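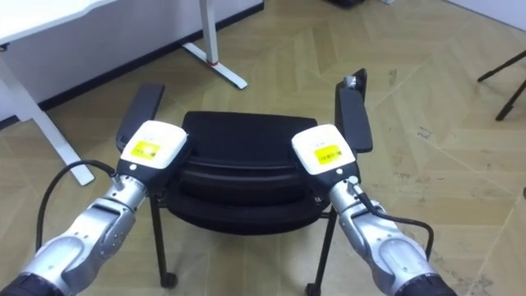

# 코스터 파트너 데이에 다녀와서, '함께 만드는' 이야기를 좀 의심해 본다

홈 | 글 목록 | 일 이야기 | 읽은 책 | 방명록

10/06/2025

인쇄하기 | 이메일로 보내기

초대 메일 제목에 '공동 창조'라는 말이 두 번 들어 있었다. 한 번도 아니고 두 번이다. 그때 안 가는 게 맞았는데, 점심이 나온다길래 갔다. 우리 회사는 코스터의 건물 관리 플랫폼을 쓴 지 7년째고, 계약 갱신이 코앞이라 얼굴이라도 비치라는 팀장님 말씀도 있었다.

접수대에서 목걸이 명찰을 받고 천 가방을 받았다. 가방 안에는 안내 책자와 볼펜, 그리고 설문지. 행사가 시작되기도 전에 설문지 맨 위에는 '오늘 행사에서 가장 인상 깊었던 점'을 쓰는 칸이 있었다. 덜 인상 깊었던 점을 쓰는 칸은 뒷장까지 뒤져도 없더라.

## 기조연설

첫 순서는 수다베 사데기 씨의 기조연설이었다. 말씀은 정말 잘하신다. 도시는 살아 있는 유기체이고 데이터는 그 혈액이라고 했다. 나는 이 비유를 지금까지 여러 회사에서 들었는데, 혈액이 아니면 석유였고 석유가 아니면 토양이었다. 데이터가 무엇인지는 해마다 바뀌는데 우리 건물 냉난방 고지서는 별로 바뀌지 않는다.

그나마 구체적인 숫자는 중간쯤 한 번 나왔다. 플랫폼에 연결된 건물이 3000동이라는 슬라이드였다. 옆자리의 위수빈 씨(예전 직장 동료인데 지금은 다른 관리 회사에 있다)가 작은 소리로 물었다. "연결됐다는 게 로그인만 했다는 거야, 매일 쓴다는 거야?" 좋은 질문이었다. 질의응답 시간에 수빈 씨가 그대로 물어봤고, 돌아온 답은 '활용 단계는 고객사마다 다양하다'였다. 다양하겠지. 우리 회사만 해도 건물 절반은 초기 설정까지만 하고 멈춰 있다. 그 건물들도 저 숫자에 들어가 있을 거라고 나는 거의 확신한다.

## 사례 발표라는 것

오후에는 고객사 사례 발표가 이어졌다. 일타리 쪽에서 나온 나야라 로페스 씨의 발표가 제일 들을 만했다. 물류 창고 조명 제어를 바꾼 이야기였는데, 처음 넉 달 동안은 현장 직원들이 자동 소등 때문에 화를 냈다고 그대로 말했다. 통로 안쪽에서 재고를 확인하는데 불이 꺼진다는 것이다. 결국 구역을 다시 나누고 대기 시간을 늘렸고, 그러고 나니 절감 폭이 제안서에 적힌 것보다 작아졌다고 했다. 얼마나 작아졌는지는 말하지 않았다. 말할 수 없었는지도 모르겠다. 발표 자료 아래쪽에 코스터 로고가 같이 찍혀 있었으니까.

다음 발표는 제킨이라는 통합 대시보드에 관한 것이었다. 시연이 매끄러웠다. 너무 매끄러워서 나는 발표자가 누르는 메뉴만 눈으로 따라갔는데, 끝까지 세 개의 화면 밖으로 나가지 않았다. 민원 접수에서 작업 지시로 넘어가는 부분은 '곧 제공될 예정'이라고 했다. 작년 행사에 갔던 황보람 과장님께 나중에 여쭤봤더니 작년에도 곧 제공될 예정이었다고 한다.

현장 사람 입장에서는 바로 그 부분이 전부다. 그래프가 예쁜 건 윗분들 보고할 때 좋고, 우리는 4층 화장실에서 물이 샌다는 전화를 받았을 때 누구한테 어떻게 넘길지가 급하다. 지금은 그걸 메신저 단체방으로 한다. 단체방은 공짜고 다들 쓸 줄 안다. 이걸 이길 물건을 가져오면 나도 박수를 치겠다.

## 분과 토론

행사의 꽃이라던 분과 토론은 원탁에 둘러앉아 색색의 메모지에 '우리 동네의 과제'를 적는 시간이었다. 내가 앉은 탁자에는 13명이 있었고, 그중에 건물을 실제로 관리하는 사람은 나와 수빈 씨를 포함해 몇 되지 않았다. 나머지는 컨설팅 회사, 통신사, 그리고 '하'라는 신생 업체에서 온 분들이었다. 하는 주민 참여 앱을 만든다고 한다. 명함을 주신 명아린 씨는 열정적이었고, 솔직히 그날 만난 사람 중에 제일 호감이 갔다. 내가 까칠하게 굴어도 웃으면서 받아 주셨다.

아린 씨가 보여준 시범 단지의 결과는 이랬다. 앱으로 들어온 주민 의견이 934건. 많다. 그런데 내가 궁금했던 건 그 가운데 처리된 게 얼마나 되느냐였다. 아린 씨는 그건 관리 주체 쪽 영역이라 자기들이 집계하지 않는다고 했다. 거짓말하지 않고 그렇게 말해 준 건 고마웠다. 그래도 찜찜함은 남는다. 의견을 모으는 쪽과 의견을 처리하는 쪽이 다른 회사이고, 성과 발표는 모으는 쪽만 한다. 주민이 보기엔 말은 했는데 달라진 게 없는 앱이 될 수도 있다. 그런 앱은 지워진다. 나도 우리 아파트 앱을 입주하고 두 달 만에 지웠다.

우리 탁자에서 나온 메모지는 진행자가 걷어서 커다란 판에 붙였다. 내가 쓴 건 '유지보수 인력 부족'이었다. 다른 종이들과 묶여서 '사람 중심의 혁신'이라는 제목 아래로 들어갔다. 사람이 모자란다는 얘기였는데 제목만 보면 사람이 넘치는 것 같다.

## 그래서 갱신은 어떻게 하나

돌아오는 지하철에서 팀장님께 보낼 메모를 썼다. 그대로 옮기면 이렇다.

- 갱신 기간은 최대한 짧게. 장기 할인은 할인 폭이 크지 않으면 받지 말 것.
- 작업 지시 기능 제공 시점을 계약서에 날짜로 적어 달라고 할 것. '예정'은 안 됨.
- 우리 건물 데이터를 통째로 내려받는 방법과 비용을 먼저 확인할 것.
- 안 쓰는 건물은 이번에 빼고 견적 다시 받을 것.

팀장님 답장은 "점심은 뭐 나왔어요?"였다. 도시락이었고, 괜찮았다. 연근조림이 맛있었다.

오해가 있을까 봐 덧붙이자면 나는 이런 시스템이 다 쓸모없다고 생각하지 않는다. 기계실 온도 알림 덕에 한겨울 새벽에 동파를 막은 적도 있다. 그건 설치하고 그 주부터 효과를 봤다. 내가 못 믿겠는 건 생태계니 플랫폼이니 하는 단어가 커질수록 알림 하나가 제대로 오는지 묻는 사람이 줄어드는 분위기다. 이번 행사장에서도 고장 접수 후 평균 대응 시간 같은 건 어느 슬라이드에도 없었다.

설문지는 냈다. 인상 깊었던 점 칸에는 로페스 씨의 발표라고 썼고, 여백에 수빈 씨가 했던 질문을 다시 적어 두었다. 답이 오면 여기에 올리겠다.

인쇄하기 | 이메일로 보내기

최근 글

- 승강기 점검표를 종이로 돌려놓은 사연
- 입주민 공지, 길게 쓰면 안 읽는다
- 전력 피크 요금 계산해 보다가 포기한 날
- 10월에 읽는 책: 도시계획 입문서 두 권
- 견적서에서 '일식'이라는 단위를 보면 드는 생각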